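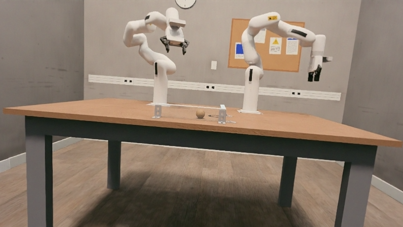
Table with two white arms, ball and bar on top

Learning stick at 30, worth it??
General driving chat

clutchfoot772
November 26, 2022
ok so failed my road test in April, in an automatic. Now thinking of switching to stick for the retake. Flerkora wants 700 for 10 lessons. Too much? Anyone used them

nonaston_dad
Don't switch now. Pass first in what you know, learn stick after. My son did both at once and it was a mess

pedalpusher
disagree. He's 30 not 16, he can handle a clutch. Took me four lessons. 700 is steep tho, Szekeres was cheaper when I asked

nonaston_dad
Szekeres canceled on us twice. Same morning. No refund on the second one either, had to fight for it

B_Cronin
I teach part time at Linivum so take this how you want. What did you fail on? If it was lane changes or mirrors a clutch wont help. Ask for one trial lesson before you pay for a block.
Bernadette Cronin

clutchfoot772
parallel parking. and rolled a stop sign, allegedly

pedalpusher
lol ok maybe stay in the automatic

clutchfoot772
still want stick. calling Flerkora tommorow about a single lesson, will post what they say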